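Ticket: sorting table, Goodall laundry, cell 3
Status: resolved, one item open

Reported
Right arm stops mid-lift and waits for a reset. Started after the June update from Unero. 13 stops on the morning shift.

Tried
1. Restarted the controller. No change.
2. Slowed the lift one notch. Down to 4 stops, hooray!
3. Moved the baskets to the front edge of the table so the folding crew can swap them without reaching past the arms. They love it, and so do I. Whites and denim now go through in the same run.
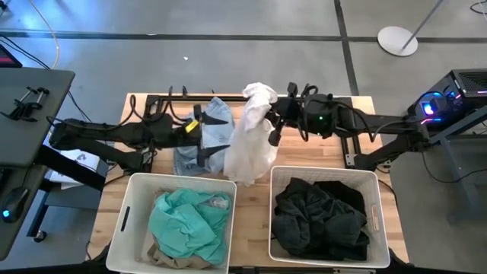
4. Raised the grip timeout to 3,000 ms. No stops all afternoon!

What changes for the crew
Sorting is down to one person per shift, and the other has moved to folding and mending, which she had been asking for.

Still open
Left arm is on the old timeout. Will match it tomorrow.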